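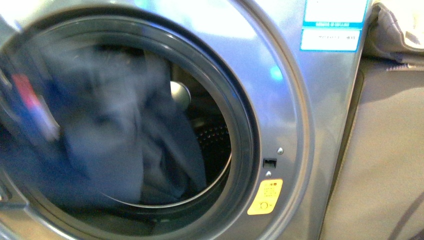 Chia-hao Sin wrote to us in August to say that we ought to put the advice about heavy cottons at the top of the page, where people would find it, and that the thing worth knowing is never to leave dark things sitting in the drum once the machine has finished, as the creases settle in and you spend twice as long at the ironing board. We agree with every word of it, and so it has gone in before we've even introduced ourselves.

About Punside Laundry

We are Punside, a family laundry in Puseck, and we have been washing, drying, folding and mending other people's clothes for 26 years. We started in the front half of a shop on Kastel Street, with one long table and a kettle, and when the shoe repairer next door moved out we took the wall down and spread ourselves into the other half. The kettle has been replaced more than once. The table is the same one, and if you come in by the side door you will very likely find somebody folding at it.

Most of our work is the ordinary weekly wash. You bring us a bag, we weigh it, we write your name on a paper ticket and pin it on, and the next day by 5 o'clock it is ready to go home. Your things are washed on their own and never put in with another household's, even when the bag is a small one and it would be quicker for us to double up. People do ask about this, quite rightly, and we are always happy to say it again.

We also look after 11 guest houses and cafés around the town, whose sheets and tablecloths come in early, before we open the front counter at half past seven. If you pass by at that hour and see the lights on, do please knock if it's urgent (a christening gown, say, or a school uniform that has met with a bicycle chain) and we'll see what we can do.

How we like to do things

We sort by colour first and by weight second. Navy, black and dark green go together and are turned inside out, with zips done up and pockets emptied. You would be surprised what we find in pockets, and it all goes into a small envelope pinned to your ticket — coins, shopping lists, and once a very good recipe for plum cake, which was returned to its owner with a request for permission to copy it. Permission was given!

Dark clothes have a cool wash and a gentle spin here, and we don't fill the drum to the top. A wash needs room to turn over and drop, and a machine that's crammed full will only push the clothes round in a lump and leave powder in the folds. At home, a good rule is to be able to lay your hand flat on top of the load before you shut the door. When you take it out, draw it out loosely a piece at a time if you have the patience, give each one a shake, and run your fingers round the rubber seal afterwards for the odd sock. Wipe the seal with a dry cloth while you are there and leave the door ajar for an hour or two.

The mending corner

Mrs Shih looks after the mending, and has done since our second winter. Buttons are sewn back on without charge if you've kept the button. Hems, split seams and worn collars are priced at the counter, and she would much sooner see a small hole early than a large one late. She keeps a tin of 156 spare navy buttons (she counted them for a customer's little boy one wet afternoon, and the number has stayed on the lid, though it must be out of date by now), so school coats and work jackets are seldom a difficulty.

Coming to see us

The counter is open from half past seven in the morning until six in the evening, and there are two chairs and a shelf of paperbacks if you would like to wait. Parking outside is short stay only, but the lane behind is usually free and we will gladly carry a heavy bag out to you. If you can't get to us at all, ring before ten and we will try to fit you into the afternoon collection round, which goes as far as the old mill and back along the river.

We don't have a points card or an app. Bring your ticket if you can find it, and your name will do if you can't.

Related pages

Prices for washing, drying and folding
Collection round: streets we cover
Caring for dark cottons at home
What to do about a musty door seal
Mending and alterations with Mrs Shih
Sheets and table linen for guest houses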